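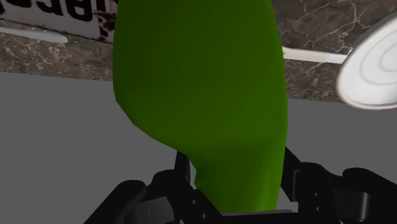 When a Favor Comes With a Running Tab

Most of us can name someone who keeps score. They drive you to the airport in April, and by summer the ride has come up in conversation more times than the trip itself. You thanked them at the curb. You thanked them again when you got home. It still comes back, usually in the middle of an argument about something else.

Several readers wrote in after the last issue asking how to handle this, and one letter covered most of the ground. The writer lives in Ploltmont and borrowed $3000 from her older sister when her car gave out. She paid it back in full, on schedule, over 2 winters. The money is settled. What isn't settled is the way her sister brings it up at family dinners, in front of other people, as proof that she has always been the responsible one.

I took the letter to Consuelo Palacios, who ran the family sessions at the Tunberg center for many years. Her first question was whether anyone had ever told the sister, in plain words, that the mentions hurt. The answer was no. The letter writer had changed the subject, left the table, and once skipped a birthday, but she had not said it.

"People think they have said a thing when they have only acted upset," Consuelo told me. "The other person saw you leave the table. She may have decided you were tired."

Her suggestion was to have the talk away from the dinner and away from the rest of the family. Keep it to one subject. Something like: "You helped me when I needed it and I was grateful. I paid it back. When you bring it up in front of people, I feel small, and I would like you to stop." Then quit talking and let her answer. She may be embarrassed. She may say you are too sensitive. You don't need to win that part.

If it happens again after that talk, you can be shorter. "We talked about this" is enough -- said once, in a normal voice, and then pass the potatoes.

Consuelo also raised the other side of it, and I think she's right to. Sometimes the person who keeps mentioning a favor gave more than they could afford. The sister in the letter may have put off something of her own to come up with the loan. Paying back the money doesn't always cover that. It could be worth asking her what that year was like from her end. It doesn't excuse the remarks at dinner, but it might explain why they keep coming.

Ilse Gerlach wrote in from the giving end. For 3 years she watched her neighbor's children every Tuesday after school. She offered, and she meant it at first. By the last year she was angry every time the doorbell rang, and the neighbor had no idea. Ilse stopped answering her calls, the friendship ended, and she says now that she would do it differently. She would have said she could do it until the end of the school year and then looked at it again.

I have started doing something like this myself. When someone asks for help I say I will let them know tonight, and then I ask myself whether I would be all right if they never returned it. If the answer is no, I offer less. I can't lend you the truck for the week but you can have it Saturday morning. People have taken this better than I expected. My brother-in-law grumbled, but he grumbles about parking too.

A few of you asked what to do about a favor you never wanted in the first place, such as the aunt who reorganizes your kitchen while you are at work and then waits to be thanked. That needs more room than I have left, so it will go in the next issue.

Letters on this or anything else can be left in the box at the Safavi reading room or handed to me after the Cilter evening group. Please keep them under 30 lines and tell me whether I can use your name.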